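Keeping score: Soudabeh Fallahi on indexing a technical book

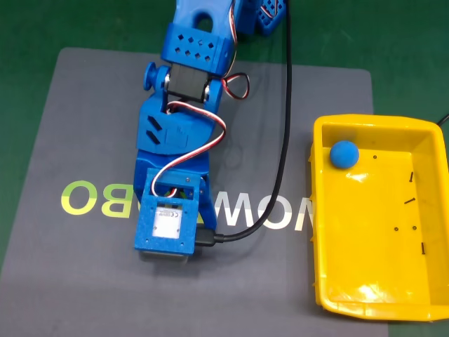

Reading time: 3 minutes

Soudabeh Fallahi has compiled back-of-book indexes for 22 years, most of them for engineering and trade publishers. She works from page proofs, usually in PDF, and does not begin until the pagination is fixed. "If a chapter reflows after I have started, every locator after that point is suspect," she says. "I would sooner lose a week at the beginning."

Her schedule for a standard manual allows four days for reading and marking, and three for editing the entries. The second stage is the one publishers try to shorten. Editing covers double postings, cross-references and the breaking up of long strings of page numbers. Her own limit is four undifferentiated locators to a heading. Beyond that she adds subheadings.

"A reader who finds 'valves' followed by a dozen page numbers will try two of them and stop," she says. "The entry has failed even though every number in it is correct."

She drafts in Litel, a plain indexing program she has used since its third version, and keeps a separate file of rejected terms. The file is consulted when an author queries an omission. Golshifteh Safavi, production editor at Vunditz, where Fallahi sends most of her work, asks for the file with each delivery. "It settles arguments quickly," Safavi says.

Automatic term extraction has been tried at Vunditz on two titles. Fallahi was given the output to correct and billed more hours than for a fresh index. The software listed words that occurred often. It missed a section on metal fatigue in which the author had used the word once, in a footnote.

She is now reading proofs for a pump maintenance handbook due in September. The publisher has allotted 20 columns. She expects to need 22, and has asked for smaller type.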